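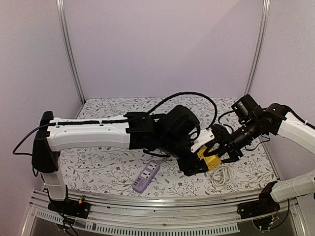

Floral Cloth Table, Ronow Workshop

Welcome to my small gallery page. I am Toshiko Tamura, and I keep the pictures of the corner tables in our workshop in Ronow. In September we changed the covers, and several people wrote to me asking which fabric we chose and how it was put on. So I write it on this page, next to the photo, and I hope it is useful for you.

The cloth
White ground with thin grey branches, small grey leaves and very small dark red flowers. I looked at 2 other patterns from the Onishi shop before I decided. One was too yellow under our lamps, and the other had big roses, which made my eyes tired after an hour. This one is calm. I bought 300 cm, and with that we have enough left for a second cover.

The walls
Plain panels in a pale color between lavender and grey. Yasuo Kubo wanted white, but I think the grey leaves look better next to this color — and he agrees with me now, more or less.

The corners
Silver aluminum posts with narrow grooves along them. The panels meet there. Valentin Cârstea asked if we should hide the posts with strips of the same fabric. We tried it on one Sunday with paper first, and it looked like curtains in a doll house. The posts stay as they are.

The front side
The cloth makes a light curve above the metal frame at the front. Minoru Maruyama would like it to be perfectly straight. I find the curve nice, so I did not correct it.

About washing: I wash the covers separately, with cold water, and I iron them from the back side while they are still a little wet. Please do not use the strong soap from the kitchen, it took the color out of our old blue cover from Marneo.

If you want to buy the same fabric, please ask for the small flower print, not the medium one. They have almost the same name and I made this mistake myself. Tetsuya Miyazaki has the leftover piece and can cut a sample for you, about the size of a postcard. Next I will add the round table, when its new cover is sewn.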